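January, ten past eleven at night

Too wound up to sleep, so I'm writing this with the laptop still warm on the duvet. What a good day! I have been grumbling in this diary for weeks about the grasping set and how slowly it grows, and today it finally started to feel like a proper collection and less like a folder of bits.

I began at eight with a mug of tea and the Lokton simulator, which loaded first time for once. The plan was 80 episodes before supper, every one driven by hand, with the objects tipped out in a new arrangement for each. I used to let the scatter script spread everything nicely apart, but I've turned that down and now it's allowed to drop things right up against each other. Far more interesting to drive, and I'm sure far more useful to learn from. A model that has only ever met tidy, lonely objects is going to get a shock when it meets my kitchen drawer. 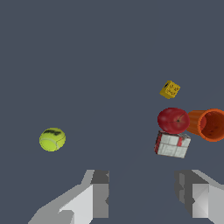 Wrist view, with the tennis ball off by itself and everything else bunched up on the right.

I do love the wrist view. I ignored it for ages and drove from the overhead one like somebody playing a fairground crane, and my approaches were all wobbly. Now I keep both open, and the wrist one big, and I find I slow down in the right places without thinking about it. The model gets the same view, so it seems only fair that I should have to work from it too.

The instructions are what took the time this morning. Each episode needs a sentence to go with it, and I'd been writing "pick up the cup" over and over like a school punishment. So I sat down and wrote a whole page of different ways to ask – "fetch me the orange cup", "the cup next to the apple, please", "grab the thing you'd drink from" – and it was such fun that I missed lunch and had toast at three. I must remember to write some for the yellow cube, which has only got two so far, both dull.

Then the afternoon, which was nearly all cups. Cups are a pain and I have become very fond of them. With a ball you can come in from almost anywhere, but with a cup on its side you have to decide whether you're going for the rim or the body, and you have to decide early, or you end up dithering over it and the episode is full of little twitches. I threw out a fair few for dithering. Hidayat (the tool I use for trimming and tagging) lets me mark those as hesitant and keep them in a separate folder, so they aren't lost if I want them later.
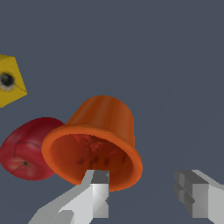

Why bother keeping the failed tries, if there are any?
They show what a poor grasp looks like and how to recover from one, as long as they're labelled as failures and kept apart from the good ones.

I wrote that one out in capitals inside the cover of my notebook after the great deleting of last autumn, when I cleared out everything that wasn't perfect and then spent a fortnight wishing I hadn't.

By half past six I had my 80, plus the ones in the hesitant folder, and the good pile now stands at 222. Two hundred and twenty-two! I set a short training run going on Rerutura before I cooked, only 30 minutes, just to see whether the files would load and the numbers would go the right way. They loaded. The numbers went down, then sulked, then went down a bit more. I'm not reading anything into it yet but I did do a small dance by the cooker.

For tomorrow: more approaches from the left, I always favour the right and it must be showing in the data by now. Fix the clock in the log, still an hour out. Cube sentences. Buy bread.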